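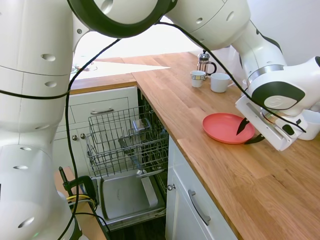 Subject: Re: Second arm, or spend it on grippers and mounting?
Date: 27 August 2020
List: kitchen-manipulation

Replying on the list since two other groups asked me the same thing off list.

> We have one arm in the kitchen now and money for either a second
> one or a proper refit of the first. The request has to go in before
> the end of August. What did you end up spending on besides the arm
> itself? Our purchasing office wants one number and I don't trust
> the one I have. Also, do you bolt or clamp? And is the dishwasher
> work worth planning for, or should we stay on the counter?

Taking these in order.

Besides the arm: more than we planned. Our first request listed the arm, the gripper and a line called "misc." The misc line was gone before the arm was running. If I were writing it again I would give each of these its own line:

- base and mounting
- cables, including spares
- fingers and finger pads
- kitchen items that will get scratched or broken
- service and shipping both ways

The cable line is the one people leave out. An external cable that runs along the arm needs slack at every joint, and slack catches on things. A cabinet handle will do it, and so will a dishwasher rack when it is pulled out. Buy the cable in the longer length, and buy two. We ordered ours from Hiebert and the wait was 30 days, so a spare on the shelf is worth having. Ask for the connector with the screw collar. The push-on type works loose at the wrist.

Bolt or clamp: we clamp. The kitchen is used for other projects and we were not allowed to drill the wood. Clamps are fine at the speeds we run, but put them on your weekly check and write down who checked. Get the heavier type with the long screw. Plimton sells a base plate that takes both bolts and clamps, and I would ask for a quote on that even if you think you know which way you are going. It lets you change your mind later without a new purchase order.

Gripper: this is where I would spend before buying a second arm. Parallel fingers will hold a knife, but a handle is narrow and rounded and it can turn in the fingers when the blade meets something. Plates are the other way around. They are wide and flat, and the trouble is getting under the rim when they sit on a counter. We tried one finger shape for both and gave up. Budget for at least two sets, plus pads. We go through 5 pairs of pads in a normal month. Verkow has a quick-change plate, which we have not bought, but it is on our list for next year.

If you are going to handle knives at all, get the safety review done before the purchase. Ours asked for a marked floor area and a second stop button, and neither was in the budget.

Kitchen items: use cheap ones and buy them in quantity. Plastic plates hold up well. Glass items, such as a French press, should be counted as consumables from the first day. We had 122 dollars a quarter for this and it was too low. Baking trays come out scuffed, but that does not matter for anything we do.

Dishwasher: yes, plan for it, but check reach first. Measure from where the base will really stand to the back of the lower rack with the door all the way down, and then subtract the gripper length, because it has to be pointing the right way when it gets there. The open door takes up more floor than you expect, and the base cannot be in that space. We had to move our base once for this reason. The wire racks are also harder than the counter for depth sensing, so if your budget has a camera line, make it bigger.

Second arm: I would wait. Everything above doubles with a second one, and so does the time spent on calibration. The Iltine quote we got for a yearly service plan covers one arm only, and they would not discount the second. A refit and a year of running will tell you what the second arm is for, and your purchasing office will ask you that anyway.

As for the one number, don't give them one. Give them the arm as one line and running costs as another, per month. Ours came to 401 dollars a month last year without service. Yours will differ with how hard you run it, but it should be enough to argue from.

I can send the spreadsheet to anyone who wants it. It is set up for a single arm and the shipping tab is out of date.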